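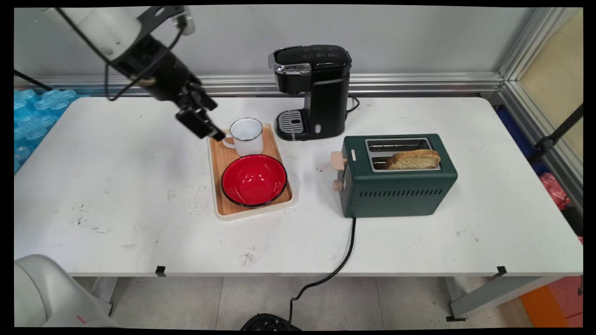

Breakfast, Friday.

Mélanie Beaudoin came down to the kitchen at twenty to seven, before her aunt was awake, and put the tray on the white table. She had carried it up and down the stairs every morning since the first week of November. It was a plain wooden tray with a pale rim. The red bowl went in front and the white mug went behind it, because Morena reached for the bowl first and did not like to reach over anything.

The table had come from the shop. Morena Pace had run a repair counter for 23 years, toasters and irons and now and then a radio, and when she closed it she kept the table and sold the rest. The top was scuffed and marked all over. Mélanie had gone at it once with baking soda and a sponge and it had looked the same afterward. Morena told her to leave it alone.

"Those are from work," she said.

The green toaster had been a customer's. A man named Lombardi left it to have the lever fixed and never came back for it. Morena held it for two years with his ticket taped to the side, number 138, and then she took the ticket off and made herself some toast. She still had the ticket. It was in the drawer with the batteries.

Mélanie put in one slice. Her aunt used to eat two, and for a while Mélanie had gone on making two and throwing one out. Now she made one. She used the front slot, which browned more evenly than the back.

She was looking for the jam when she heard the stairs.

Morena came down them slowly, with one hand on the rail and the other holding her robe closed. It took her a long time. Mélanie stood at the bottom and did not go up to meet her. The nurse had said to let her do it if she wanted to do it.

"You're supposed to be in bed," Mélanie said.

"I smelled toast."

She sat down at the end of the table and got her breath back. Then she looked at everything on it, one thing after another, the way she must have looked at things people set down on her counter.

"So this is what you do down here," she said.

"This is it."

"You have the cord behind the coffee maker all curled up. It'll crack."

"It's fine."

"It's fine until it cracks."

Mélanie straightened the cord. When she let go, it curled up again. Morena watched this and said nothing, and Mélanie went to the cupboard and got the oatmeal.

She had paid 40 dollars for the coffee maker at a yard sale on Brukus Street. It made one cup at a time. Her aunt had called it a foolish machine, and then had asked for a second cup.

"A letter came from the Drivetti people," Mélanie said. "About the room."

"What did they say?"

"They have one. Ground floor. It's open after the holidays."

Morena pulled the tray toward her and turned the mug so that the handle was on her right. She didn't pick it up.

"Does it have a kitchen?"

"There's a dining room. They cook for you."

"That isn't what I asked."

"No," Mélanie said. "It doesn't have a kitchen."

A truck went by outside and the window over the sink buzzed in its frame. Morena took the slice out of the toaster with her fingers and broke it in half. She put one half in the red bowl and held the other out across the table.

"Sit down," she said. "You've been standing up since you moved in."

Mélanie sat down. They ate the toast without jam. When it was gone Morena brushed the crumbs off the table into her palm and looked for somewhere to put them, and Mélanie held out the bowl.

"I'd want to take the toaster," Morena said.

"I can ask if they allow it."

"Ask them today."

Mélanie got up and put another slice in.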